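Wornside Family Room, Gilville
Pretend kitchen: December check, with comments

Checked by: Negin Amini
Comments added by: Dinesh Vashisht, Nasrin Nouri
Started: 9.15am

1. Table top wiped down
Done. No stickiness, for the first time since I took over this form.

2. Edges and corners of table
Pass. One corner guard re-glued. Tài Sầm has asked that people stop picking at it. By people he means adults.

3. Holes in table top
Pass. Still holes. Run a fingertip round each one for rough bits. I did, there aren't any.
Comment (DV): Can we plug them? Raisins go down.
Comment (NA): Raisins are not on the inventory.

4. Play food and dishes: cracks, splits, tooth marks
See notes under the pictures.
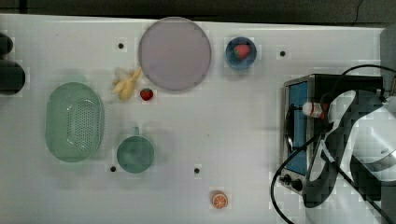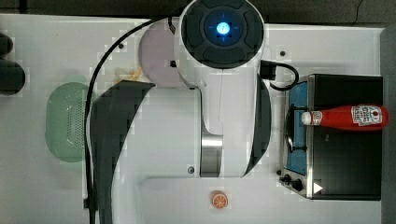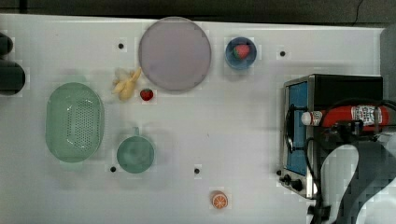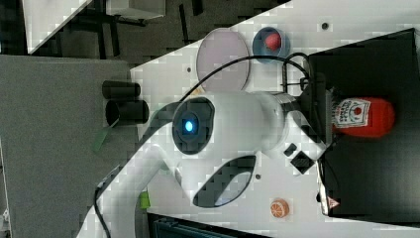
Play food gets the hardest life of anything on this list and ought to be checked piece by piece, in daylight, by someone who has had coffee. Squeeze it, twist it gently, look along any join. The banana needs longer than the rest, as its peel is splayed out in flaps and every flap is something to chew. Bend each one back and look at the root. All sound this time, though one has a dent that matches a small front tooth. Strawberries: tug the green tops. Both held. Orange slice: pass, rind a bit grubby, washed.

5. Colander
Pass, after a scrub with the bottle brush. The perforations collect whatever is going. Hold it up to the window, and if you can't see daylight through all of them, it goes back in the sink.

6. Plate and blue bowl
Pass. No chips on either rim. The bowl keeps being put away with a strawberry in it, so tip it out before washing or you will be one strawberry short and write a worried note about it, as I did last time.

7. Ketchup bottle
Pass with remark. Cap checked and tight. Please keep it with the play food and out of the real fridge.
Comment (NN): It was in the fridge for one afternoon.
Comment (DV): Forough Karimi had chips that afternoon. She remembers.

8. Cables
Action. Anything with a lead gets looked at along its whole length, plug to far end, and kept clear of the table edge when the under-fives are in. Leads to be tied back before the 10am session. Ties are in the drawer marked Ties, or they were.

9. Storage boxes
Fail. Lid of the large box is split at the hinge and nips fingers (mine). Taken out of use. Replacement to come from Vlachopoulos, who want an order of 1500 before they'll deliver free, so we are paying the postage. Durkanthorpe may have a spare lid meanwhile.

10. Form signed and put back in the folder
Signed, N. Amini. The folder is missing. Form is on top of the microwave.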